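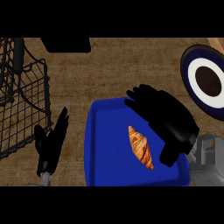

Drekano Tabletop
Simulation package for two-arm manipulation with multi-fingered hands

Drekano Tabletop is a simulation package for teams developing control policies for two-arm robots fitted with dexterous hands. It supplies a calibrated robot model, a library of household and food-service objects, and a set of scripted tasks with automatic scoring. It runs on a single workstation and needs no physical hardware.

The package is developed and supported by Amodus. Version 3 is the current release and replaces all earlier licences at no extra charge for customers on a maintenance plan.

Robot model
The standard model is a pair of arms with grey forearm and wrist housings and black five-digit hands. Each joint can be driven by position, velocity or torque command. Joint limits, friction and motor delay are exposed in a plain text configuration file and can be altered between episodes. Customers with their own arm may import it, provided the collision geometry has been simplified beforehand. Amodus offers this as a paid service where the customer has no in-house modeller.

Object library
The library holds 300 objects, grouped as bakery, crockery, trays, baskets, containers and small appliances. Each has a visual mesh, a separate collision mesh, a mass and a friction value. Wire baskets and other open structures are modelled wire by wire, so a fingertip can pass through a gap or catch on it. This is slower than a solid hull. A simplified version of each open object is included for early training runs.

Bakery items are rigid bodies. A croissant will slide, roll and tip, but it will not compress or shed flakes under grip. Users who need soft-body behaviour should wait for the deformables module, which is in closed testing.

Surfaces and lighting
Tabletop colour, texture and grain are randomised from a supplied set. Light position and intensity can be varied per episode or fixed by seed. Clutter is placed by rule: the user nominates a working area, and surrounding objects are distributed outside it, including partly beyond the camera view.

Tasks
There are 68 scripted tasks. Most begin with a tray or plate in the working area and one object to be grasped, moved or handed across. Both arms remain active in every task, including those that can be completed with one. Scoring is by final object pose, with optional penalties for dropped items and hand-to-hand contact.

Camera output
Colour, depth and segmentation are available from any number of virtual cameras. Wide views can be padded to a square with black bands top and bottom, matching the input format of many common vision networks. Padding is on by default – turn it off in the camera file if your pipeline does its own resizing.

Known limitations
Contact between the thumb and a raised tray rim can jitter at large time steps. Halving the step cures it. Imported textures are not colour-managed.

Licensing
Licences are sold per organisation, with 2 seats included. Academic licences are available on application. Training is run remotely by Jarlath Mac Suibhne, with a session each Tuesday. Quotes and import enquiries go to Gearóid Ní Chonaill at the Amodus sales desk.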